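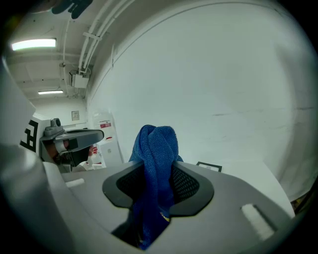 The Brown Box

I had wiped that table so many times by then that I could have told you where the round gray cable hole was with my eyes shut. Near the front corner, on the right. If you went over it too fast the cloth snagged, and then you said a word and started the corner again.

This was in August, the summer I worked at the Skiltar office in Kuston, second floor, white walls, white table, white everything. I'd been hired to answer the phone. The phone rang maybe twice a morning, so I cleaned. I had my own blue towel, a good one I'd brought from home, and I got pretty attached to it. You should've seen what that table looked like before me!

Not that there was much on it. We had a little green succulent, and a small black frame with a tiny dark drawing in it and a whole lot of white mat around the drawing. I used to guess what it was supposed to be. Some mornings a boat, some mornings a shoe. I'd pick up the plant, wipe, put down the plant, pick up the boat, wipe, put down the shoe.

Then one morning the brown box was there.

It looked like a book, a big dark one with a fancy border along the top edge, the kind of thing you'd expect to find in a house with a piano. It hung over the edge of the table a bit, and I pushed it back. I asked the woman I shared the room with if it was hers and she said no, she thought it was mine. We both looked at it for a while. Then she went back to her crackers and I gave the lid a good going-over with the towel, because if a thing is going to sit on my table it's going to be clean.

It was heavier than it looked. Something slid around when I tipped it. I only tipped it twice — okay, three times.

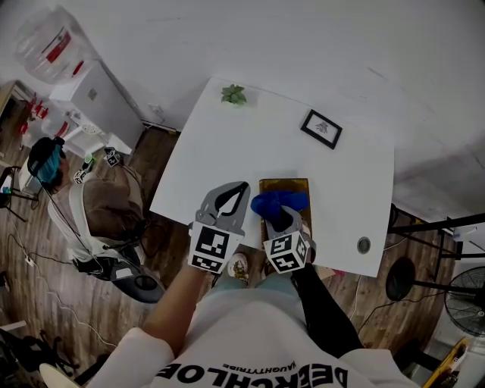
What was in it

I lasted until after lunch. I'd like to say I held out longer, but she'd gone down the hall for something and there I was with the towel over my shoulder and my thumb already under the lid.

Buttons. It was full of buttons! Hundreds of them, sewn onto strips of felt in rows, coat buttons and shirt buttons and some glass ones shaped like berries. Under the felt was a little paper notebook from Skavavetti, the old coat factory out past the rail yard, and somebody had numbered every button in pencil and written down the coat it went with. Number 3811 was a child's raincoat, yellow, "sold to a family on Chong Street, came back for a longer one." I read that line over and over. My grandmother sewed at Skavavetti for most of her life, and she lived on Chong Street, and my mother had a yellow raincoat she never shut up about.

I don't know what you do with a thing like that. What I did was sit down and eat two of my office mate's crackers without asking.

When she came back I showed her, and she got into it right away, which I hadn't expected from her. She wanted to see the berries. She wanted me to find the button. It took us most of the afternoon, with the felt strips laid out all over the clean table and the plant shoved to the far side, and when we got to where it should have been there were two little holes in the felt and a bit of yellow thread.

There was a card, though. It was tucked into the back of the notebook, a thin white one, the sort you'd leave on somebody's desk, and I had to hold it up to the light to read the pencil.

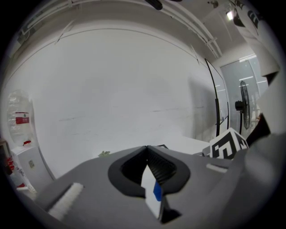

It said "Ask in 273, they may still have it."

Our building didn't have a 273. It stopped at 240, at the copier. I said so, and she said the annex had one, across the parking lot, she used to park next to the annex door, and did I want her to come with me or did I want to go by myself?

I got us each a cup of water first. I don't know why, I wasn't thirsty. Then I put the strips back in order, folded the notebook in on top and ran the towel around the lid one more time, and she held the door, and I carried the box out against my chest with both arms so nothing would slide.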